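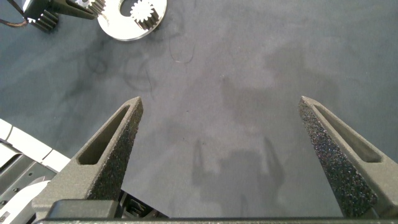

Flillum have spent six years being the band you heard about from somebody's older cousin, and with their third album, Pladel, they've finally made the record that cousin kept promising. It opens with a bass line so low you feel it in your teeth, then the drums come in half a beat early and you're off! The guitars have a coarse, speckled grain to them, like sandpaper with the light catching on it, and the singing sits right on top, close and a little hoarse.

The whole thing was recorded in Penrose, in a hall that holds 400 people and has a ceiling nobody would design today. You can hear that ceiling all over side two. The trumpet on "Tunmont" hangs up there for ages - I played the last minute three times in a row before I let the next song start.

They took it on the road in July and the crowds kept growing. The final night drew 2,622, easily their biggest room so far, and they played the new album straight through before touching anything old. Brave, and it worked on me completely.

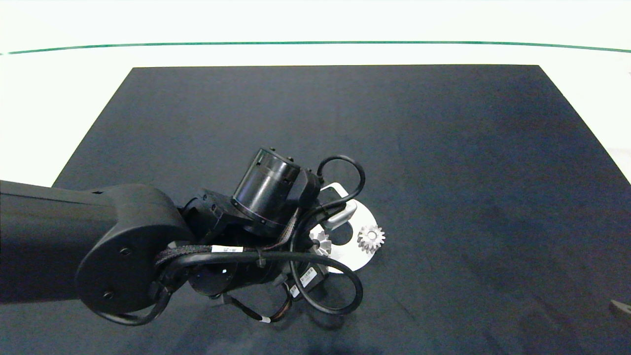

A reader in Tunmont wrote in to say the slow songs lost her a bit in a room that size, and that she'd trade the whole night for the warm-up show, where more than 100 people squeezed in and the band took requests. I wish I'd been there too. The vinyl is out now, with two extra songs on the back, and the second one has the best chorus they've written.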